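### 4.2 What the demonstrations do and do not show

Clelard is often described as a system that lets an untrained person teach a robot a tabletop task in an afternoon. We are less sure. Our set holds 1181 demonstrations recorded by remote control, and 155 of them were thrown out before training for dropped objects or lost tracking. The earlier Zillness report gives its success rate on the cleaned set only, which makes the method look easier than it is. We report both.

The operators were told to finish the task and were given no fixed order. Most settled on one anyway. Once they had a habit, they kept it, and the trained policy copied the habit along with the skill. When we changed the layout so that the usual first object was harder to reach, the policy still went for it first. We see little reason to call this understanding of the task.

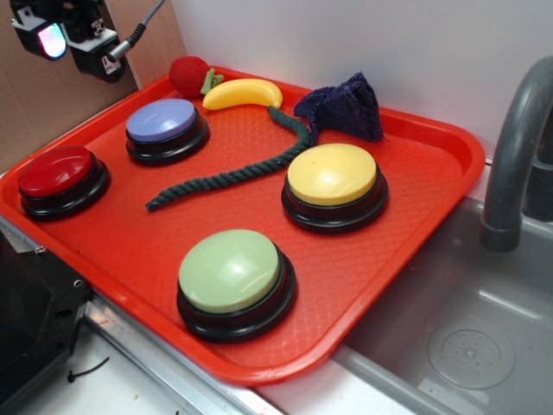 **Figure 3.** Workspace with four colored buzzers, a braided rope, a cloth and toy food on a red-orange tray beside a toy sink.

Soft items raise a second problem. A buzzer keeps its shape between trials – a rope does not, and neither does a cloth. D'Souza scoring, which compares the final positions of objects with a target, treats them all alike. A cloth can be dropped in a heap at the right spot and earn full marks. We rescored the soft items by hand and found the ranking of the two policies reversed in 10 of the 11 test layouts.

Guiding the arm by hand, as in Genlow, is sometimes offered as the cure. In our trials it gave smoother paths but put the operator's body in the way of the side camera, and we could not tell whether later gains came from better motion or from the extra practice the operators had by then. The order of the two methods was not balanced. Until that comparison is run properly, we would not claim that either way of teaching is better.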